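Flodwood Hand-Held Gripper, Series 2
Item no. 2109

Overview
The Flodwood hand-held gripper is a two-finger tool carried by an operator and used to record grasping work without an arm. The camera sits on the tool body and looks out over the fingers, so every recording shows the pads and the object from the same angle. The finger geometry matches the Flodwood arm-mounted version, and pads are interchangeable between the two.

Finger pads
The pads are black rubber with a ribbed inner surface. They are fixed at an inward angle with a narrow gap between them. Two hardness grades are supplied. The soft grade holds better on thin plastic and on curved surfaces. The hard grade wears more slowly and is the better choice for boxes, tool handles and other rigid items. Pads are changed with one screw each.

Test objects
For comparison work we suggest starting with a clear plastic water bottle on a smooth table. Clear walls are hard for most depth cameras, and a nearly full bottle is heavy enough to show slip at low grip force. Set the bottle upright, approach from the side and close the pads below the cap. Run the same set with both pad grades before changing the camera settings.

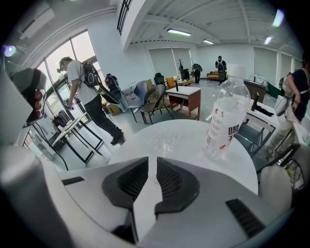 Camera and controller
The camera mount accepts the standard wide lens or the Plulus lens module. The wide lens keeps the pads in view and also takes in most of a room, including windows and ceiling lights. Lock the exposure before recording in bright daylight. Auto exposure will shift as the operator turns, and clips from one set then become difficult to compare.

The Ulbridge controller logs finger opening and grip force with each video clip. It fits in a backpack and connects to the tool by cable.

Specifications
Fingers: 2, parallel travel
Pad material: rubber, ribbed
Maximum grip force: 37 N
Cable length: 800 mm
Pad change: one screw per pad

In the package
Gripper with standard wide lens
Soft and hard pad sets
Cable and hex key

The controller and the Plulus lens module are sold separately.

Technical contact: Katalin Magyar
Page revised January 2020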